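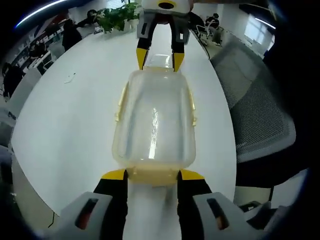 Evaristo and I went back to the Mustia gully on Saturday with 2 ropes and not much of a plan. In February it had been solid ice to the top. Now it's a rock route with a wet chimney in the middle, and I think I prefer it this way.

We left the car at Ocampo and took the old mule path — steeper than I remembered. The climbing is 300 meters, mostly easy, with one hard pitch under the Zositano ledge. Evaristo Zamudio led that one and placed more gear than I've ever seen him place. I followed slowly and got a nut stuck. It's still there if anyone wants it.

The descent is down the north side, on loose scree. Bring poles.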